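Boards > Dining Services > Tableware and Linen > Replacement of disposable soup cups

Search this board Keyword or member name Search

Replacement of disposable soup cups with ceramic: request for comment

9 replies 2 shares

dining_office_staltside
Posted 15th February

The Dining Office at Staltside intends to withdraw disposable soup cups from the lower dining room and to serve all soups, porridges and stewed fruit in ceramic bowls. The change is planned for March. Members operating comparable dining rooms are invited to comment before the order is confirmed with the supplier, Bundgaard.

The current arrangement dates from a period when the dish room was under repair. Paper cups were introduced as a temporary measure and remained in use after the repairs were finished. They are now the largest single item in our supplies budget after coffee. Diners have also reported that the cups are difficult to carry when full and that the lids do not fit well.

Under the proposal, each diner would take a tray, a bowl and a spoon from the start of the line. Bread would be cut at the counter on a board and placed directly on the tray. Cloth napkins would replace paper ones in the seated section only.
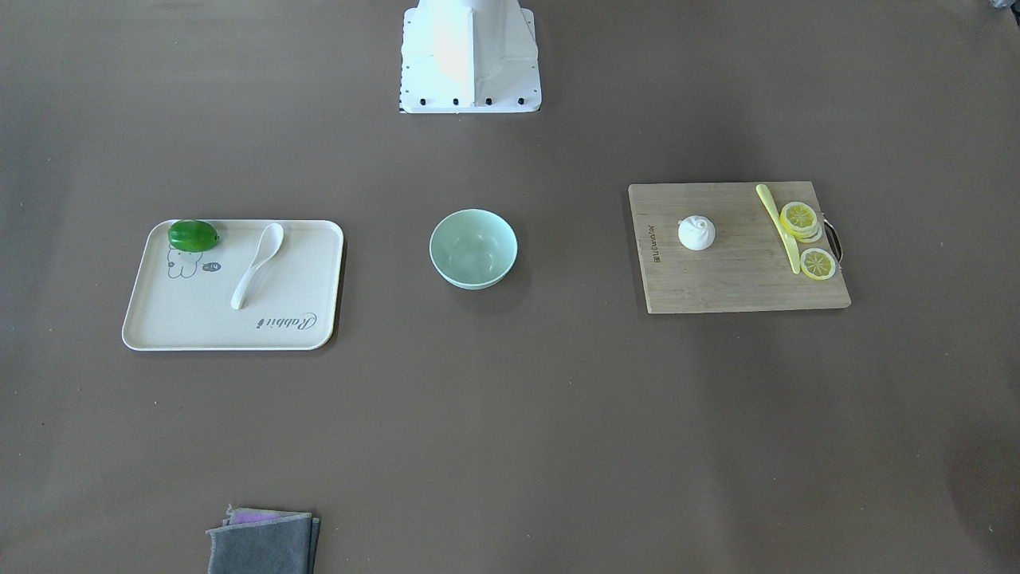 Points on which comment is requested

1. Bowl size. We have been offered a smaller bowl and a larger one at the same price. The kitchen prefers the smaller, on the grounds that second helpings are free and waste would be reduced.

2. Spoons. Metal tablespoons are already in stock. The alternative is a ceramic spoon to match the bowls. The price difference is modest, but breakage is a concern.

3. Returns. At present there is one return hatch. We expect it to be inadequate between noon and one o'clock and would be grateful for advice on a second rack.

4. Spare stock. Bundgaard recommends that 25 percent of the order be held in reserve. This appears high to us.

Replies will be read by the office and will be taken into account in the final order.

k_linen_desk
Reply 1

Thank you for circulating this in advance. Our dining room made the same change two years ago, and I would support it in general terms.

On point 4, the supplier's figure should not be dismissed. Bowls leave the dining room. They are taken to desks and meeting rooms, and they return slowly or they do not return. Our own reserve was 9 percent, and we were obliged to place a second order before the end of the first term. The second batch did not match the first in color, which has been a source of complaint from the events staff ever since.

Ask Bundgaard in writing whether the glaze will remain available.

Genumska_Kitchens
Reply 2

We would advise against the smaller bowl.

The kitchen's reasoning is sound on paper. In practice, a diner who must return to the line for a second helping joins the queue again, and the line becomes longer at the very time when it can least bear it. At Genumska we used a small bowl for one season. The queue extended past the door on soup days, and many diners filled the bowl to the rim to avoid a second trip. Spills on the floor increased, and the floor had to be closed off for mopping during service.

A larger bowl filled to a marked level is the better course. The servers can be shown the level in one short session.

dish_room_lead
Reply 3

I write with respect to point 3 only.

A second rack is of little use if it stands beside the first. Diners will continue to use whichever is nearer to the exit, and the other will remain unused. Place the second rack on the path to the exit and move the existing one back toward the tables. Provide a separate bin for spoons at each. Spoons left in bowls must be removed by hand before stacking, and this is where time is lost in our dish room.

The proposal says nothing about who will empty the racks. Please assign the duty by name on the weekly sheet.

Ingvar Hviid
Reply 4

I have managed dining rooms of this kind for many years and wish to comment on the spoons, a subject that usually receives less attention than it deserves.
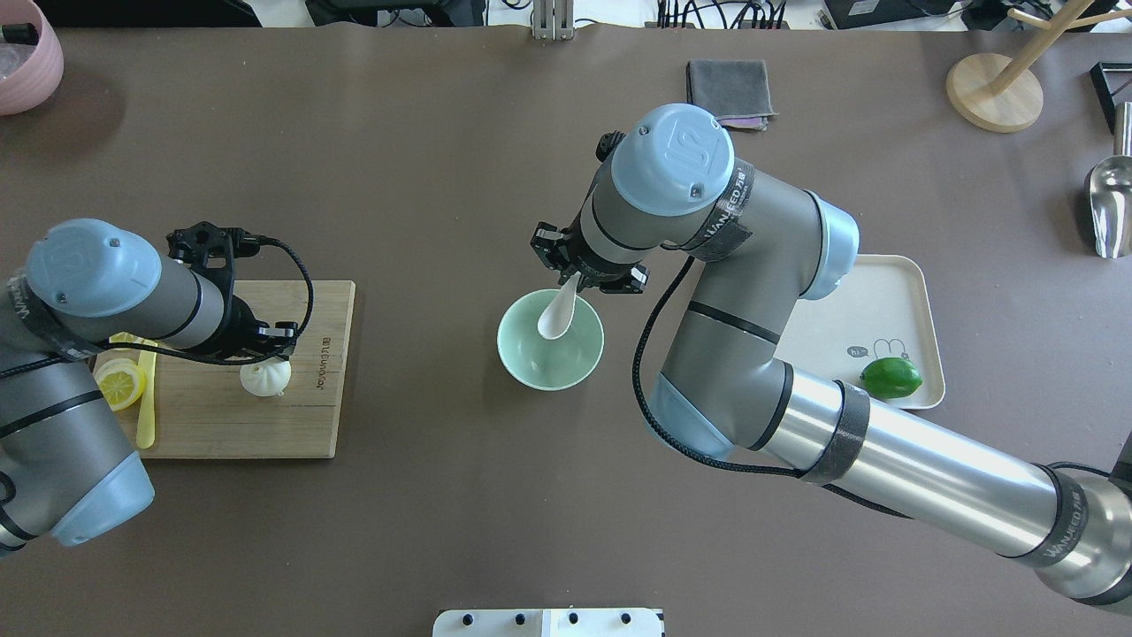
The depth of a bowl and the shape of a spoon should be decided together, and too many buyers order one in the fall and the other whenever funds allow. A flat metal tablespoon suits a wide soup plate. It is poorly suited to a deep bowl, where the diner must tilt the bowl to reach the last of the soup. The white ceramic spoon shown with the green bowl has a head that is itself shaped like a small bowl, and it goes down into the soup in a way that a tablespoon does not. For broth, noodles in broth and thin porridge I would choose that form without hesitation. For thick stews I would keep the metal tablespoon available in a second container at the start of the line.

Breakage of ceramic spoons is real, but it is mostly a matter of how they are collected. They should be placed in a lined bin, never dropped into a metal one. Where this rule is observed, the cost of replacement is acceptable.

I agree with Genumska_Kitchens on the larger bowl.

budget_review_3
Reply 5

I must record a different view from that of Mr. Hviid.

Two kinds of spoon at the start of the line will mean two containers to fill, two bins to collect from and two items to reorder. Diners will stand and choose. The office already owns metal tablespoons in sufficient number. There is no case for buying a second type until the bowls have been in use long enough to show that the existing spoons are unsuitable.

The proposal also gives no figure for water, detergent or additional hours in the dish room. Paper cups are expensive, but they are not washed. A comparison that sets the price of cups against the price of bowls and stops there is incomplete. I would ask the Dining Office to publish the full comparison before the order is confirmed.

dish_room_lead
Reply 6

The point about hours is a fair one. When our cups were withdrawn, the afternoon wash required 3 additional racks per service. This was absorbed without new staff, but only because the wash was started earlier. Starting earlier meant that the pots waited, and the pot washer did not welcome it.

If Staltside runs a Moltis conveyor machine, please check the height of the bowls against the upper spray arm before ordering. Ours would not take a deep bowl placed at an angle, and we had to wash them flat, with fewer to a rack. The larger bowl may be the correct choice for the line and the wrong one for the machine. Request a sample and run it through a complete cycle with a full rack.

access_and_service
Reply 7

One matter has not been raised. A full ceramic bowl on a tray is considerably heavier than a paper cup, and some diners will be unable to carry it safely to a table. Diners who use a cane or who carry with one hand should be able to ask for the tray to be brought to them, and a notice to this effect should be placed where the line begins.

I would further request that the weight of a short-handled ceramic spoon be considered. Some diners with limited grip find a thick handle easier to hold than a thin metal one, while others find the reverse. For this reason I support Mr. Hviid's suggestion that both be offered, and I do not consider the cost of a second container to be a strong objection.

Genumska_Kitchens
Reply 8

We endorse the preceding comment on table service. At Genumska the notice was first placed at the register, by which time the diner had already carried the tray the length of the counter. It was later moved to the tray stack.

On cloth napkins, we would suggest that the office reconsider. The proposal limits them to the seated section, but napkins travel in the same manner as bowls. Our laundry count fell short every week until they were restricted to reserved tables. A plain dark color also conceals stains from tomato and beet soups, which white napkins do not.

dining_office_staltside
Reply 9

The Dining Office thanks all members for their comments. The following has been decided or remains under review.

The larger bowl will be ordered, subject to a trial in the dish machine. A sample has been requested from Bundgaard, together with a written statement on the continued supply of the glaze. The reserve will be set at the level the supplier recommended.

The second return rack will be placed on the exit path as advised by dish_room_lead, and the duty of emptying it will appear on the weekly sheet.

The office has not reached agreement on the spoons. The kitchen favors Mr. Hviid's arrangement and the budget section favors that of budget_review_3. For the present, metal tablespoons will be used on all days, and ceramic spoons will be bought in a small quantity for the Thursday broth service. Comments from diners will be collected at the register.

A notice on assistance with trays will be placed at the tray stack from the first day. Cloth napkins are deferred.

The cost comparison requested in Reply 5, including water and dish room hours, is being prepared and will be posted to this board when the February invoices have been received. Members who hold their own figures for detergent use per rack are asked to send them to the office by direct message.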